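Duas pinças à prova na mesa posta

Em Paredes, a Clirnach mantém desde outubro um banco de ensaio dedicado a uma questão que os catálogos raramente esclarecem: que pinça escolher quando o objeto a manipular é leve, liso e igual ao do lado. A loiça de mesa foi a categoria selecionada para a primeira fase, por reunir bordos finos, superfícies brilhantes e peças que encaixam umas nas outras.

Foram comparados dois modelos de pinça manual, ambos de dedos articulados. O primeiro, fornecido pela Wikance, privilegia a abertura ampla e o fecho rápido. O segundo, da Hikik, trabalha com um curso mais curto e uma resposta mais gradual ao gatilho. Cada modelo cumpriu 225 ensaios, repartidos entre pratos isolados, taças isoladas e taças empilhadas, sempre com o mesmo grupo de operadores.

Nos pratos, as diferenças revelaram-se modestas. A pinça da Wikance exigiu menos correções de pulso na aproximação, ao passo que a da Hikik permitiu pousar a peça com maior suavidade. Nas pilhas, a distância acentuou-se. O fecho rápido tende a deslocar a taça interior antes de a exterior estar segura, e vários operadores passaram a entrar com um só dedo no interior da pilha, deixando o outro livre para orientar o movimento.

O revestimento das pontas mereceu um capítulo próprio no relatório interno. As almofadas macias aderem melhor ao esmalte, mas acumulam pó e perdem eficácia ao longo da sessão — uma limpeza a cada 100 preensões bastou para repor o comportamento inicial.

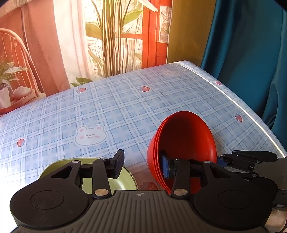 A coordenação entre duas pinças constitui a etapa seguinte. Segurar com uma e separar com a outra obriga a rever a altura da mesa, o ângulo das câmaras e a própria postura de quem opera. A Clirnach prevê ainda repetir a série com talheres e copos, mantendo as mesmas folhas de registo, e só depois decidirá qual dos modelos equipará os restantes postos de Paredes.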